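件名: Re: 共同台所の棚と、増えつづける空き瓶について
日付: 2025年8月13日
宛先: Trolamau住人メーリングリスト

二階の奥の部屋の者です。返信が遅くなりました。瓶を洗っていたからです。

> 台所の北側の棚ですが、空き瓶がついに最上段まで達しました。
> 数えたところ276本ありました。ジャム、海苔の佃煮、ピクルス、
> 用途不明の茶色いもの(中身あり)など。
> 「いつか使う」というご意見は7月の集まりでも伺いましたが、
> その「いつか」の候補日を各自ご提示いただけないでしょうか。
> なお、棚板がたわんでいます。鍋の置き場もありません。
> 案としては、
> 1. 全部捨てる
> 2. 一人あたりの本数を決める
> 3. 棚を買い足す
> のどれかかと思います。ご意見ください。

まず、数えてくださったことに敬意を表します。私は途中まで数えて、蓋だけのものを一本に含めるかどうかで悩み、そのまま昼寝をしました。

用途不明の茶色いものは、たぶん私の味噌です。たぶん、と書くのは、仕込んだときにラベルを貼らなかったためで、貼らなかったのは「自分で仕込んだ味噌を忘れるはずがない」と思っていたためです。昨夜ふたを開けて匂いをかいだところ、味噌のような気もするし、そうでない気もしました。今週中に引き取って、責任をもって味噌汁にします。食べたい方は申し出てください。申し出がなくても気を悪くはしません。

さて、三つの案について。

案1の「全部捨てる」は、正しいと思います。正しいのですが、この家で正しい案が通ったのを見たことがありません。玄関の傘のときも「全部捨てる」で合意して、翌朝には全員が自分の傘だけ救出し、残ったのは骨の折れた一本でした。それもまだあります。

案3の棚の買い足しには反対です。Zarerの組み立て棚が3000円で出ているのは私も見ました。安いです。しかし棚を買うと、空いた棚ができます。空いた棚ができると、瓶が来ます。これは前の住まいで経験済みで、最後は押し入れの上の段が全部梅酒の瓶になり、布団を床に積んで暮らしました。梅酒は一度も漬けていません。

残るは案2で、本数の上限です。私としては一人4本を提案します。少ないと思われるでしょうが、よく考えてください。いま中身の入った瓶を同時に4本以上管理できている人が、この家にいるでしょうか。私は味噌一本で失敗しています。

上限だけ決めても守られないのは目に見えているので、もう少し細かく書きます。長いので、興味のない方は最後の段落だけ読んでください。

(1) 残す瓶の選び方

口の広いものを優先してください。口の狭い瓶は底が洗えません。私は菜箸の先に布巾を巻いて突っ込む方式を長年続けていますが、布巾だけ底に残って出てこなくなったことがあり、その瓶はいまも布巾の瓶として流しの下にあります。

蓋の裏に匂いが残っているものは、あきらめましょう。重曹に一晩つけても、らっきょうはらっきょうです。先月、らっきょうの瓶に紅茶の葉を移した方がいらっしゃいましたね。いただきました。忘れられない味でした。

それから、手の届くところに置くこと。最上段の瓶を布団ばさみ付きの棒で下ろそうとするのはやめてください。 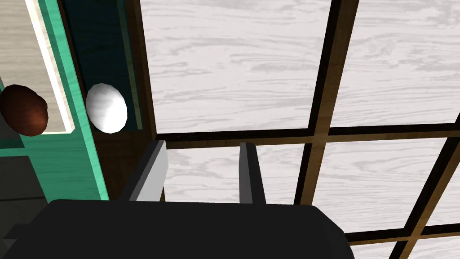

(2) ラベル

マスキングテープに油性ペンで、中身と日付と部屋の場所。これだけです。名前でなく部屋の場所にするのは、以前「わたしの」とだけ書かれた瓶が三本並んだことがあったからです。三本とも筆跡が違いました。

日付は「入れた日」にしてください。「食べきる予定の日」を書く方がいますが、あれは日付というより願望です。

(3) 手放し方

商店街のLiroraという雑貨屋が、洗って乾かした瓶を引き取ってくれるそうです。ジャムの量り売りに使うとのこと。ただし蓋つきに限る、ラベルの糊が残っていないもの、欠けのないもの、という条件で、電話口の声はやさしいのに基準はなかなか厳しいです。糊はサラダ油を塗ってしばらく置くと取れます。昨夜から台所が油っぽいのはそのせいです。拭きました。拭いたつもりです。

引き取ってもらえなかった分は資源ごみへ。階段を一度に下ろすと音がひどいので、2回に分けて、できれば昼間に。早朝の瓶の音は、寝ている者には窓を割られたのと区別がつきません。

駅前のUrbanのバザーに出すという話も前に出ましたが、私は慎重派です。去年そこに食器を持っていった結果、帰りの荷物のほうが重くなりました。棚の下段にある招き猫型の徳利はその日の収穫で、どなたからも苦情がないので、気に入っていただけているものと解釈しています。

以上をまとめると、上限は一人4本、ラベル必須、月末までに各自で選別。月末を過ぎて棚に残っている無記名の瓶は共有物とみなし、Liroraに持っていきます。運ぶ役は私がやります。ただ自転車の前かごが壊れているので、リュックの大きいのを貸してくださる方がいると助かります。

反対のある方は、このリストに返信するか、冷蔵庫の紙に書いてください。冷蔵庫の紙はすでに「牛乳飲んだの誰」で埋まっていますので、裏面をどうぞ。

追伸 たわんだ棚板ですが、裏返してみたら反対側にもたわんでいました。前にも誰かが裏返したようです。

Trolamau 二階奥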